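Packing and Shipping: Your Questions, My Answers
Last updated 5 September 2020

I get a lot of messages about how the clothes get from my closet to your mailbox, so I finally put the answers in one spot. If yours isn't covered, write to me through the contact form and I'll get to it (usually in the evening, with tea).

Who packs the orders at Prumeck?

Me! Prumeck is a one-person secondhand shop, run out of the back bedroom of my apartment. I buy, I wash, I mend, I iron, I pack. Every so often my sister comes over and helps for an afternoon, mostly in exchange for first pick of the sweaters.

What kind of bags do you use?

Printed plastic garment bags with a resealable flap. I tried paper mailers my first year and loved how they looked, but two linen blouses got rained on somewhere between here and Oregon and that was the end of that. Plastic it is, for the inner bag at least. The outer mailer is recycled, and it goes over the top once the inner one is closed.

Why the leaf print?

Ginkgo leaves are my favorite, there's a big old tree at the end of my street that drops everything in one go every fall. I'd been using plain clear bags from Nasura for ages and they were fine, just a bit grocery store. Then I spotted the ginkgo ones and ordered a case of 104 without thinking very hard about where I'd keep them. They live under the bed.

Can you see the clothes through the bag?

Sort of. The plastic is see-through in a milky way, so you'll know if you got the white shirt or the navy one, but you won't be able to check the buttons without opening it. Pale things pick up a bit of color from the print while they're inside. Please don't panic about that! I had an email in July from a customer who was sure her new blouse had orange blotches on it, and it was just the leaves showing through. Slide it out and have a look before you worry.

Do you fold everything?

Depends on the fabric. Shirts with a collar get folded around a sheet of tissue. Knits get rolled. Soft crinkly cotton and gauze I don't fold at all, I just put them in loosely, and they come out looking the way they're supposed to. A hard crease down the front of a gauze top is much uglier than a few soft wrinkles, and you'd be ironing it for ages.

What do you pack on? I want to set up something similar at home.

Nothing fancy. A light wood table with rounded corners and a big piece of pale foam board on top. The board gives a bit under your hands, and I can wipe it down between orders. I like to lay the bag flat with the flap end toward me and get the garment well up inside before I even think about closing it.
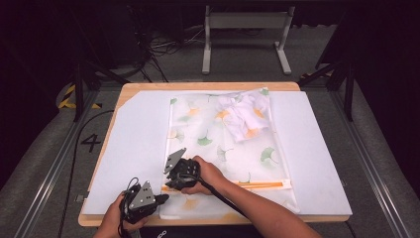
White garment in a ginkgo bag, orange strip near the bottom.

You don't need a special board, by the way. I've packed on an ironing board, a bed and once the lid of a chest freezer. The bed is the worst of the lot – everything slides toward the dip in the middle.

How do you get the air out?

Slowly. Lay the bag flat, smooth from the closed end down toward the opening with the side of your hand, and leave the last few inches alone until you're ready to seal. If you squash it all at once you get a balloon in one corner, and then it won't go in the mailer. Some people use a vacuum. I tried it with a wool cardigan and it looked like a slice of ham, so no more of that.

How does the flap work? Mine won't stick.

The orange strip along the bottom is the sticky part. Start at one side and press across to the other, keeping the plastic flat as you go. If it puckers, lift it and go again. If yours has stopped sticking, it's almost always lint. Dab it with a piece of tape, sticky side down, and it should come back to life. After plenty of openings it does give up for good, and then a strip of regular packing tape over the top will do.

Can I use the bag again?

Please do! That's why I buy the kind that reseals. Use it to send something back to me, or keep it for travel. I've got one for swimsuits and one for chargers, and a customer told me she sorts her fabric scraps by color in hers. If you don't want it, tuck it in with your return and I'll use it for storage at my end.

Is it safe for kids and pets?

It's a plastic bag, so treat it like one. Put it up high or put it away once you've opened your order. My cat thinks every bag is for her, and I have to be quick.

Can I store my clothes in it long term?

For a few weeks, sure. For a whole winter I'd go with a cotton bag or a box with a lid, especially for wool and silk. Make sure whatever goes in is completely dry, even a slightly damp hem will smell like a basement by spring. And no mothballs, please – I've had returns come back smelling of them and it took me ten days of airing on the balcony to get a coat fit to sell again.

How long does shipping take?

I pack within 4 days of your order and drop everything off at the Sobczak Street post office. After that it's up to the mail. Inside the US most things show up within 10 days of ordering. If it's been longer than that, write to me and I'll chase it.

What does it cost?

Shipping is free if you're buying three pieces or more. For one or two there's a flat charge that shows at checkout. I'd love to make it free for everybody but the postage on a single winter coat would make you weep.

Can you gift wrap?

I can put in a handwritten card and tie the folded piece with ribbon before it goes in the bag. Put a note in the order box saying what you'd like on the card. I do 37 ribbon colors at last count (it's a problem), so tell me a color and there's a good chance I have it.

What if my order arrives with the bag torn?

Take a quick photo before you pull anything out, then check the garment over. If the clothes are fine, you can just recycle or toss the bag. If anything's snagged or marked, send me the photo and I'll refund you or swap it for something similar, whichever you like.

Do you sell the bags?

Not at the moment. I keep getting asked! If you only need a few plain ones, Witix, the little craft store near me, sells them singly and will mail them out. I might do a small pack of the ginkgo ones once I've cleared some room under the bed.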